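Laundry arm, pre-run checklist, Hodoscombe robotics club
November 3, 2024. Filled in by me, at the bench, with a pen that kept dying, then typed up at home.

Same sheet as always, with my notes after each line. If you're running the next session, read the ones marked FIX first!

## Before power

- [x] **E-stop within reach of whoever is driving.** Yes. I moved it to the left side of the bench again (it keeps migrating to the right, please leave it).
- [x] **Base clamps tight.** Quarter turn on the back one, the other was fine.
- [ ] **Cable ties along the forearm. FIX.** The second one from the elbow has snapped. I put tape on it for now and the tape is ugly but it holds. We have a bag of 100 ties in the Pillai drawer, so no excuses.
- [x] **Gripper screws.** All snug. I did these by hand with the short driver, no power tools on the gripper please.
- [x] **Finger faces wiped.** Done with a dry cloth. There was a bit of lint packed in by the pivot and I got it out with tweezers.

## Power on, nothing in the gripper

- [x] **Homes without complaining.** First try, hooray.
- [x] **Open and close, 10 times.** Smooth. There's a small click near fully open that I've decided to live with until the Gullorgate meet, but write it down if it gets louder.
- [x] **Speed limit set to 30 percent.** It was at 100 when I opened the settings!! Whoever did the demo in the hall, please put it back after. I'd like that to be a habit by next time.
- [ ] **Log folder has space. FIX.** Nearly full. The July runs are still on there and I'm pretty sure they've been copied, but I didn't want to be the one who deleted them. Check the Lokinbridge drive, then clear them.

## Workspace

- [x] **Hands, sleeves and lanyards clear.** Mine included (I tucked my hoodie strings in, which is now officially a thing we do).
- [x] **Basket on the table, within reach of the arm.** Fine.
- [x] **Mixed pile, not just towels.** The rule sheet for Gullorgate wants more than one kind of fabric, so we practice that way too.
- [ ] **Loose threads and straps checked. FIX.** I'm leaving this one open. Fringe and stray threads are what I worry about most with this gripper, as they can work into the linkage and then you're sitting there with tweezers again. Trim what you can before the next run.

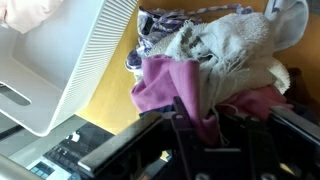

*Run 27, gripper in the pile. Note the loose threads by the pink cloth.*

## Shutting down

- [x] **Arm parked before power off.** Yes.
- [x] **Linkage looked over with a flashlight.** Yes, and I'd do it after every run with anything fringed.
- [ ] **Battery for the handheld controller on charge.** Forgot, went back, the room was locked. Sorry! Someone please plug it in first thing.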